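Recording Shelf Tasks with the Kalden Handheld Gripper Kit

Applies to: Kalden two-hand kit, firmware from January or later
Last revised: Sun 14 April

The Kalden kit from Ultutov is a pair of handheld grippers for recording two-hand demonstrations without a robot arm. Each unit carries a marker cube for pose tracking. This page covers setup and recording of a book pick from a shelf, the first task in the Jiker starter set. It assumes that both grippers are charged and that the Yurchenko desktop software is installed.

What you need

Both Kalden grippers
The head camera and its strap
A shelf or cubby unit with clear floor in front of it
One hardcover book and a few small items
A computer with 400 GB of free disk space

1. Pair the grippers

Hold the power button on each gripper until its indicator light turns green. Open Devices in Yurchenko and assign one unit to Left and the other to Right. The software accepts the same unit for both sides without a warning, so check the serial numbers before you save.

2. Calibrate

Hold both grippers at chest height with the marker cubes facing the head camera. Open and close each set of fingers fully, then press Calibrate. The routine takes 12 seconds. If it reports a missing marker, tilt your wrists outward and repeat. Wipe the printed faces with a dry cloth only; solvent lifts the ink.

3. Arrange the shelf

Put the book in one of the end cubbies with a corner reachable from the front. Small items can go in the other compartments or on top of the unit. Change the layout between takes. A set of 156 takes with varied layouts trained a more reliable policy in our trials than a longer set with one fixed layout.

4. Record the pick

Stand facing the unit and look down at the compartments. Start the take, bring both grippers forward, and close one on a corner of the book. Lift at an angle so the book clears the cubby wall. Keep the second gripper in view of the head camera even when it is not holding anything. Avoid turning the marker cube toward the floor during the lift.
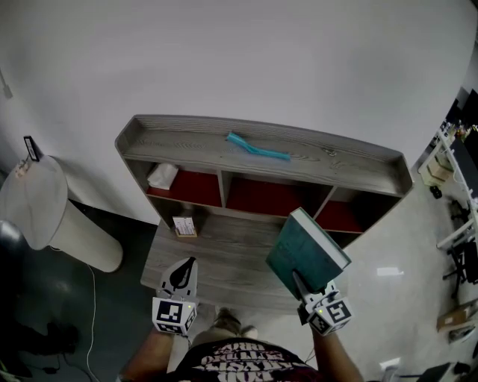
5. Review and export

Open the take in Yurchenko and check the tracking bar under each gripper. Gray sections mark lost poses. Gaps shorter than five frames are filled on export. Trim or discard takes with longer gaps.

Select Export, then Jiker format. The exporter splits output into files of 2,051 frames each, and this value cannot be changed in the current version. Do not rename the files before upload, as the index refers to them by name.

Known issues

Glossy floors can produce false marker detections. Lower the exposure one step.
The Left and Right labels swap if one gripper restarts during a session. Pair both again before the next take.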